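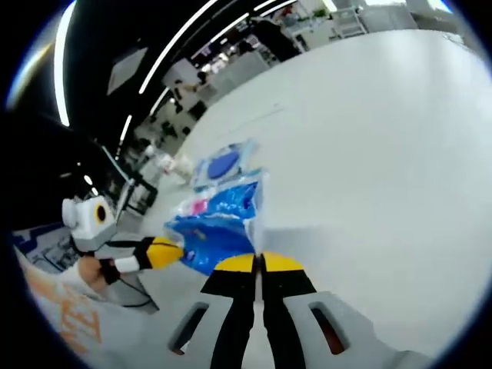

By Rosalind Quintanilla
Filed under: Kitchen gadgets
Reviewed: Drorker countertop bag sealer
Price paid: $30

My pantry is mostly bags. Chips, frozen peas, rice, the good tortillas, the dog's little training treats, and then all the smaller stuff that lives inside other bags. For years I got by with clothespins and those plastic clips that lose their spring by Thanksgiving, and every bag was at least a little stale by the time we got to the bottom of it. So when my sister told me she'd bought a Drorker and couldn't stop sealing things, I looked it up, saw it had 497 reviews (I read way too many of them), and ordered one that night.

I've been using it for two months now, pretty much every day, and I like it a lot more than I expected to! But it's picky about plastic, and the reviews I read didn't get into that much, so I'm going to.

The setup is easy. It comes with a short power cord, a little booklet I read once, and a spare heating strip taped to the bottom, which I didn't find for a week. You plug it in, wait for the light to go green, lay the top of the bag flat across the strip and press the lid down. There are two heat settings, low and high. Count slowly to three, lift, and let the seam cool before you tug on it. I skipped that last part the first few times and pulled the seams right open again.

Now, the plastic. Glossy, crinkly bags like the bright blue one up top are the hard ones for me. They look like they'd be simple, but once one has been crumpled up it holds on to every fold, and a fold running through the seam leaves a tiny channel where air gets in. What works is smoothing the top inch or so over the edge of the counter first, back and forth, like you're curling ribbon. Then low heat. On high, the shiny stuff shrivels up and you get a hard wavy edge that can scratch you. (Ask my thumb.)

Clear film is a whole different deal. I save clear packaging for buttons and craft odds and ends, and I love being able to see what's in there without opening anything. The Drorker does a really pretty seam on it, thin and straight, but flat things are much happier than lumpy ones. If you've got something round and stiff in a snug packet, push it all the way to the bottom before you press, or the film pulls up at an angle and you end up with a pucker in the middle.

Chip bags with the silver lining: high heat, no trouble at all. Freezer vegetables: high heat, but wipe the inside of the top dry first. Bread bags: don't bother, they're too thin and I melted a hole in mine on either setting. A twist tie is fine for bread.

I did try a couple of others so I'd have something to compare it to. My neighbor lent me her Raptis, the handheld kind you drag along the top of the bag. It's cute and it sticks to the fridge, but dragging at an even speed is harder than it sounds and I kept getting a gap near the end. The Bremon clips I still use, for anything we open five times a day. Sealing a bag of crackers for a seven-year-old is a waste of everybody's evening.

Things I'd change. The cord needs to be longer - I have exactly one outlet it reaches without hanging over the sink. The lid doesn't latch shut, so it flops open when you carry it. And the strip collects a brown residue if you ever touch it with anything sugary. I let it cool completely and wipe it with a damp cloth, and most of it comes off, though there's a spot near the left end that I think is permanent now.

It's also wider than it looks in the store photos. Mine didn't fit in the drawer I'd cleared for it, so it stands on its side next to the cutting boards, where it's been perfectly happy.

Would I buy it again? Yep. The rice stays put, the peas aren't covered in frost, and I've started splitting the giant bag of coffee from Drarnley into little ones - cut the bag down, seal the bottom, fill, seal the top - and it smells just as good at the end as it did at the start. If you mostly eat bread and crackers, keep your clips and save the money. If your freezer looks like mine, get the Drorker, and practice on a few empty bags before you try it on anything you care about.

My rating: 4 out of 5. I took the point off for the cord.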